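Component handling: collection of demonstrations continues

The Rustard working group has entered the second stage of its programme to gather training examples for the handling of loose electrical parts. The work forms part of the Fukeo project, under which a single learned system is intended to pick and sort mixed goods into storage bins without a separate program for each item.

By the end of August the group had accepted 1399 demonstrations into the shared set. Each consists of one complete pick, guided by an operator and recorded from the wrist of the arm. Large cylindrical capacitors were added to the parts list at the start of this stage, as their smooth sleeves and rounded edges call for a more careful grip than the boxed goods used earlier.

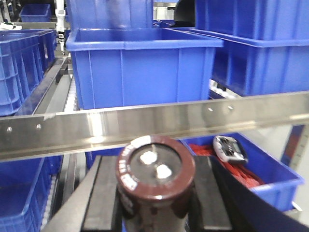 Operators work in sessions of up to 50 picks, after which the recordings are passed to a second person for review. Picks in which the part slips or is set down at an angle are kept and marked as such. Stellan Myklebust, who leads the review, has asked that operators vary their approach from one pick to the next, including the height at which the fingers close. Recordings from earlier sessions were found to be too much alike in this respect.

Partners at Runell will receive the revised labelling guide before the next stage opens. Departments wishing to propose further parts should write to the project office, giving the weight and outer measurements of each item and stating whether two samples can be lent for the length of the stage.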